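The Long Simmer of the Town Cookbook

Every country town in Australia has published a cookbook, and every one of them contains the same zucchini slice. I say this with some authority. There is a shelf in my hallway holding the spiral-bound output of op shops from three states, and I have been reading my way along it since March, when the television died and I decided not to replace it until the footy got interesting.

The one that started the trouble was Lalemora's. It cost me 5 dollars at the Talbridge tip shop, and its cover shows a hand-drawn wombat in an apron. Inside are 300 recipes, of which a generous share are for things set in gelatine. There is a salad set in gelatine. There is a prawn dish set in gelatine. Somewhere past the middle is a recipe called Men's Night Surprise, and I can report that the surprise is gelatine.

It is easy to be snooty about these books, and plenty of food writers have made a decent living out of it. But sit down with one for an evening and you stop laughing at the aspic and start reading it as gossip. Contributors signed their recipes, and the signatures tell you who was speaking to whom. In the Lalemora book there are two sponges on facing pages, from women with the same surname, and the second one ends with the instruction "do not be tempted to use cornflour, as some do". The first one uses cornflour. That is a family Christmas you can hear from the road.

The instructions themselves are a lost dialect. Cook until done. Add enough milk. Bake in the usual way. A butter cake from the Flanska district book gives the ingredients and then says simply "method as for Monday's", with no Monday cake to be found anywhere in the volume. You were expected to know. You had stood on a chair beside somebody's elbow for the whole of your childhood, and if you hadn't, you were from the city and there was no helping you.

Rice is where the confidence wobbles. It turns up in the older books only as pudding, baked with nutmeg until a skin forms that the household then fights over.

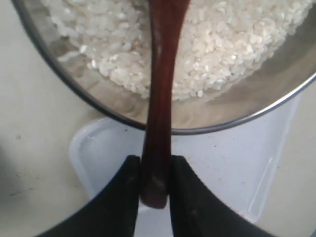
White rice before cooking, a grain the district cooks took their time trusting with dinner.

By the later books it has crept across to the savoury section, though always under supervision. It is moulded into a ring. It is chilled with sultanas, capsicum and tinned pineapple and called Hawaiian, or with the same items and a teaspoon of curry powder and called Indian. My favourite, from Talbridge, boils it for 25 minutes and advises rinsing it "under a hard tap", a treatment I had previously associated with gumboots. I made it. It had the texture of a wet newspaper and I ate two helpings, the dressing being mostly condensed milk.

That dressing deserves a word. Condensed milk, malt vinegar, mustard powder, salt. It appears in every book I own and it ought to be revolting, and people of my age go quiet and happy when it is put in front of them with a lettuce cut into shreds. I took a jar to a barbecue of people who ferment their own chillies. The jar went home empty.

What changed these books was who got asked to write in them. The Lalemora reprint has 15 pages the original didn't, tucked in at the back under the heading Other Tastes, as though the rest of the book had no taste in particular. It gives you a proper lentil dish, a pork and cabbage roll, and a fish curry that calls for curry leaves and then, with a sort of sigh, bay leaves "if living out of town". The writing is better than anything in the front. It tells you how the onions should smell. Whoever had been saving up those instructions had been handed half a page and was not going to waste it on "bake in the usual way".

By the next edition Other Tastes was gone and the recipes had been shuffled into the main sections, the fish curry sitting comfortably between tuna mornay and a thing with crushed cornflakes. I found that more moving than I expected to at eleven at night in my dressing-gown.
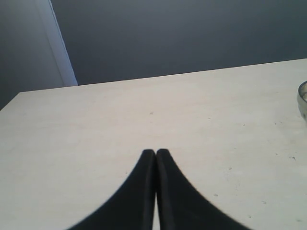
Cooking from them now

A few practical matters, if you have a shelf of your own. Oven temperatures in the oldest books are given as slow, moderate or quick, and moderate is 180 in anything you are likely to own. A cup is whatever cup was handy. Eggs were smaller, so hold one back. Where a recipe says "serves 7", as one Flanska casserole oddly does, assume shearers and halve it.

Look for the stained pages. A clean page in a second-hand cookbook is a recipe that a whole household politely turned past, and the ones worth making are glued together with golden syrup. In my copy of the Lalemora book the pages that stick are the date loaf, the fish curry and the cornflour sponge.

The other sponge is spotless. I have tried them both, and she was wrong about the cornflour.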